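4. Setting up a pay-per-view event

This section covers scheduling a live fight card on the Graka event server, from the first entry to the close of replay. It assumes that the encoder has been paired as described in section 3 and that the operator account has the Promoter role.

4.1 Creating the card

1. Sign in to the Graka console and open Events, then New.
2. Enter the card title exactly as it is to appear in the program guide. Titles longer than 30 characters are shortened on older set-top boxes.
3. Set the venue. The venue sets the time zone for the whole card. For the Siloncombe arena, choose Siloncombe Main and not Siloncombe Annex, which has no return feed.
4. Add the bouts in running order, prelims first. Each bout needs two names, a weight class and the number of rounds.
5. Select Save Draft.

Note: A draft card is not visible to carriers. Bout order can be changed freely until the card is published.

4.2 Assigning carriers

1. Open the Carriers tab and tick each carrier that holds rights to the card.
2. For each carrier, choose Full Card, Main Card or Prelims Only.
3. Enter the blackout regions. If the carrier is connected through a Bhardwaj gateway, the regions are read from the gateway and the field is gray.
4. Select Send Test Slate. The status light next to the carrier changes from amber to green when the slate is received.

Caution: Do not publish with a carrier on amber. Purchases made through that carrier will be accepted but the stream will not open.
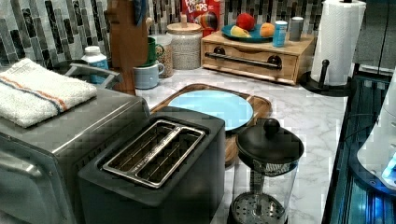
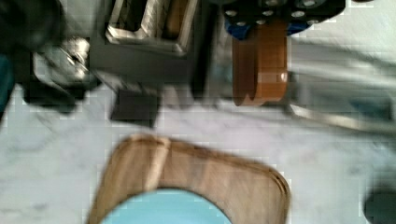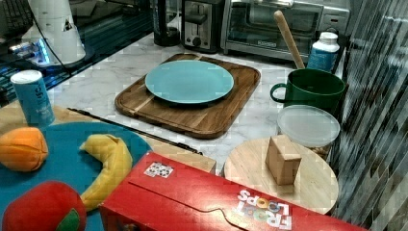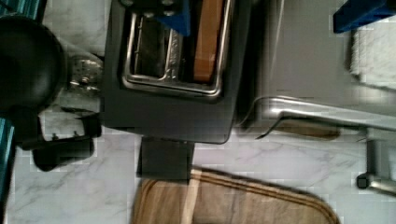
4.3 Opening sales

1. Set the price for each carrier. Prices are entered before tax.
2. Set the purchase limit. The default is 500 per minute for each carrier - raise it only after the load check in section 6 has been passed.
3. Set the replay window. The default is 7 days from the end of the last bout.
4. Select Publish. The console asks for a second sign-off from another Promoter account.

Note: At the March card, the sales queue peaked at 2,538 open requests with the default limit in place. All of them cleared before the first prelim.

4.4 Changing a bout after publication

1. Open the card and select Amend.
2. Replace the fighter or mark the bout as Canceled. Do not delete the bout, as this renumbers the replay chapters.
3. Enter a reason. The text is sent to carriers but is not shown to viewers.
4. Select Push Update. Carriers on Sader receivers need almost 30 seconds to show the change.

Caution: If the main event is canceled, suspend sales before amending the card.

Questions about carrier rights go to Jarosław Pietrzak. Faults during a live card go to Eustaquio Cortés on the control room line.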